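Handout: Looking Up. Ceilings, Pipes and Light in a Working Room
By Clifford Nguyen | 17 Aug 2026
2 comments | 70 shares

Welcome back, everybody, and thank you for the good questions after the last session. Several of you asked whether we'd be spending a whole class on ceilings, and I'm delighted to tell you that yes, we are! I have loved ceilings ever since my first job at Benmoussa, where I spent most of a winter on a ladder with a clipboard, and I'm hoping a little of that rubs off on you before the October review.

You'll remember from the reading that most people who walk into a room look at the floor, then at the furniture, then at whoever is talking to them. The ceiling comes last, if it comes at all. But when you're asked to write up a room for a refit (and the Hedton assignment asks exactly that) the ceiling is where a good half of your notes should come from. Pipes, fixtures, changes of height, all of it is up there waiting for you, and it costs you only a stiff neck.

So let's begin with the part of the room where the ceiling changes. White overhead, a long white conduit held on with small brackets, and then farther back the ceiling drops to a lower section with the beams and ducts left showing. Two fluorescent fixtures hang in that back part. On your survey sheet I'd like the two heights treated as two separate zones, each with its own line, even though you can walk from one to the other without opening a door. Kamrul Karunaratne, who taught this course before me, used to make his students draw the step between zones before they drew anything else, and I've kept that up. 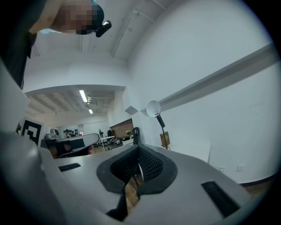 Fig. 1. White conduit on small brackets, with the lower ceiling and its two lights farther back.

A word on the floor while we're at it, as somebody always leaves it off. It's brown wood, and that matters for your light notes more than you might think. A white ceiling sends light back down, a brown floor soaks up a fair bit of it, and the people working in between get whatever's left over. Please write down floor color and ceiling color side by side. It takes a moment and it saves a second visit, which I can tell you from the Drernberg job is a very long bus ride.

Now, pipes. When you have conduit on the surface of a ceiling, follow each run with your eyes from one end to the other before you put pencil to paper. Note where it turns, where it heads down, and whether it's thick or thin compared with its neighbors. Don't guess what is inside it! Write "white, surface run" and leave the rest to the building plans. I once marked a run as electrical on sheet 2842 and had to apologize to a very patient plumber, and I still blush a little.
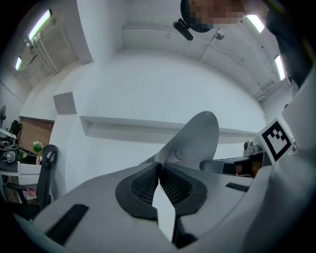 Fig. 2. Thin white pipes along the ceiling, heading down toward the right.

For the exercise, pick a room you use every day and fill in one Brimovix sheet for it (the long version, please, the short one has no space for ceiling height). Sit down for the first part and just look. Then stand up and do it again from another corner, and you'll very likely find a pipe or a bracket that you missed the first time. Mark those in a different color so we can talk about them together.

If your room has a plain ceiling with nothing on it, don't worry, that's a perfectly good answer, only tell me where you think the services go. Bring the sheet with you next time, folded is fine, and a soft pencil.

Contact: Clifford Nguyen, Hedton course office | © Clifford Nguyen | Back to top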